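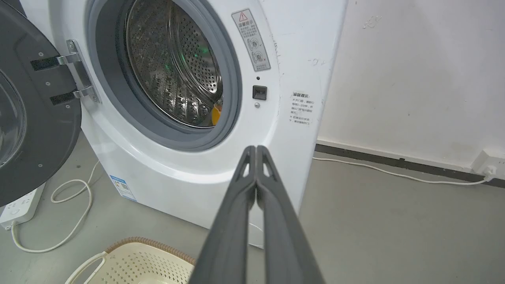 Lotte Dijkstra

I got to do laundry by remote control this month, and I have to say, I was terrible at it! The folks at Curwood have been teaching a robot arm to handle a front-loading washer, and they let me sit in the operator's chair for a good part of the afternoon.

The way it works is pretty simple to explain and pretty hard to do. You hold a handle in each hand, you watch what the wrist camera sees, and the gripper copies you. Every run gets saved, and later the robot learns from the whole pile of them. They have 3,561 saved so far (they were hoping for 3,000 by the end of spring, so everyone's in a good mood).

My job was the small orange thing down at the front of the drum, right by the rubber gasket. Door open, fingers closed, go in through the hole, open up, grab, back out. Sounds like nothing, right? I bumped the rim on my first two tries and came in way too high on the next one. Depth is the killer. You're looking past your own two fingertips into a shiny steel drum full of little holes, and it's really hard to judge how far away the bottom is.

Darmawan Lubis, who runs the sessions, told me to quit staring at the drum and watch the tips of the fingers. "Everybody reaches too fast," he said. "The robot will learn that from you too, so slow down." After that I did better, and I'm told a couple of my runs were good enough to keep. He can do up to 18 in an hour. I did not get anywhere near that.

Next they want to add closing the door, which Darmawan says is harder to show by remote because you have to feel when the latch catches. For that part they may have people guide the arm directly by hand. I've already asked if I can come back and try it.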